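3. Collecting the Sorting Demonstrations

3.1 The task and the people who taught it

We chose brick sorting because it is a chore that almost everybody has done at some point in their lives, usually on hands and knees, and because it can be explained to a new operator in a single sentence: pick up a building brick from the floor and put it in the bin that belongs to its color. Green, blue and red each have a bin of their own, and a run is finished when the floor is clear or when the operator decides to stop. The task sounds small, and in a way it is, but it asks for a surprising amount of judgment along the way, and it was that judgment we wanted our learning system, Eremura, to pick up from people.

All of the demonstrations were given by teleoperation through Villus, the control software our group has used since the Talukder trials. The operator moves the arm and opens or closes the two gripper fingers, and Villus stores the camera images together with the joint positions and the finger opening. Most of the operators had never driven an arm before. Gayan Liyanage trained each of them for one morning, and he was careful (we think rightly) to show them what the controls did without showing them how he himself would go about sorting. We wanted many habits in the data and did not want 2262 copies of Gayan.

Figure 2 gives a fair idea of a run in progress, with the three bins standing in a row in front of the arm. Bricks left on the floor are still to be sorted, and we kept partly filled bins in the data on purpose. A brick dropped into an empty bin falls flat and stays put, while one dropped onto a heap may roll or come to rest against the rim, and a learner that has only met empty bins tends to let go too early.

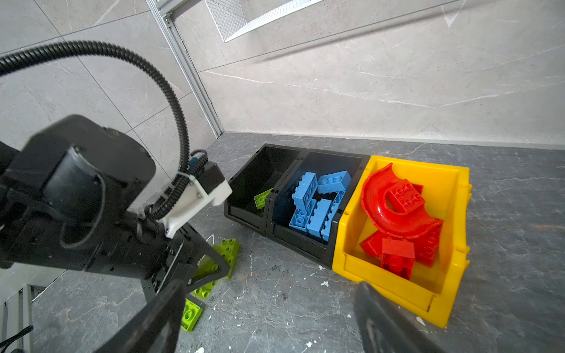 Figure 2. Color sorting during collection. Three bins side by side, with lime-green bricks on the floor to the left of the leftmost one, light blue bricks in the middle bin and red pieces in the yellow bin.

3.2 Views with nothing to pick up

Early on we made a mistake that other groups may like to avoid. In the first round of collection, which we ran in January, an operator would begin recording with the gripper already hovering near a brick, and would stop soon after letting go of it. This kept the files pleasantly short. It also meant that the learner hardly ever saw plain floor, and when we first let it run by itself it behaved as though there must be a brick somewhere in every view. It closed its fingers on veins in the stone, on bits of reflected light and, on one rather long afternoon, again and again on the same patch of bare tile.

So we asked everybody to record the wandering parts as well: the travel between bricks, the looking about, and the last sweep over the floor before ending a run. Some operators found this dull, and we are grateful that they kept at it. The floor turned out to be a good teacher in this respect. It is dark and busy, with fine white veins and warmer rust-colored ones running among them, and small white flecks lie here and there that are no business of the gripper's at all. We did not sweep before each run. A household floor has crumbs and lint on it, and a sorting system ought to leave such things alone.

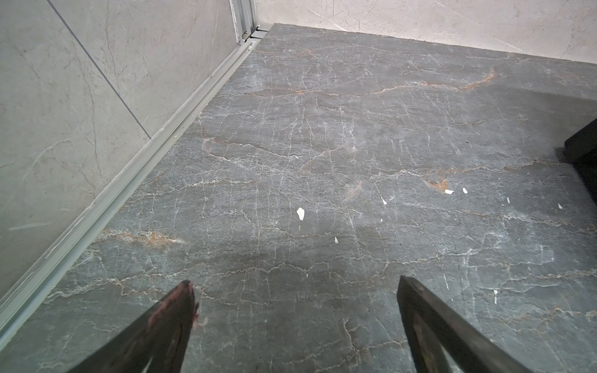

Figure 3. A stretch of floor with no bricks in it, seen between the open gripper fingers. Views of this sort were labeled "search" and kept in the training set.

3.3 Grasping from a heap

The part of the work that took the most patience, for operators and authors alike, was the heap. Bricks that lie by themselves are easy to grasp, and after 2 practice runs nearly everyone could do it comfortably. Bricks that have been tipped out together are another matter. They lean on one another, they overlap, and a good many of them land upside down, so that the gripper meets a hollow shell with thin walls and round tubes where it might have expected studs. Pull one brick and its neighbors may come along for part of the way.

We gave the operators no rule about which brick to take first, and it was interesting to watch them settle into their own ways. Lakmal Dewan, who also maintains the labeling tool Akia, liked to go for the odd color out, on the grounds that it was the easiest one to keep in sight. Others worked inward from the edge of the heap — slower at the start, but with fewer bricks knocked about. We kept both, and we did not mark either as the better one.

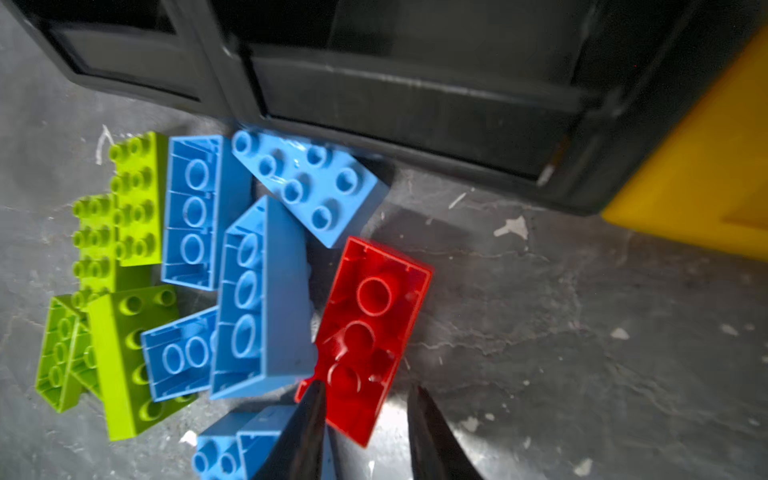

What we did mark, in Akia, was the moment at which an operator committed to a particular brick. This is harder than it sounds. The fingers often come down on either side of one brick, pause, back off a little and then go to another, and from the joint positions alone the pause looks very much like the beginning of a grasp. Two labelers went through each heap run separately, and where they disagreed by more than 7 images a third person looked at the run and chose. In total we labeled 3488 grasp attempts in this way, counting those that came to nothing.

The failed attempts stayed in. We had long talks about this, and a fair case can be made for removing them, as a learner may well copy a slip as faithfully as a success. In our setting, though, the slip is usually followed by a correction, and the correction is exactly what a system working in a heap needs to know: open wider, lift, turn the wrist a little, try the brick from its long side. When a run held a slip with no correction after it, we trimmed the run back to the last completed placement and kept the remainder under a separate tag, so that readers who prefer the stricter set can rebuild it from the same files.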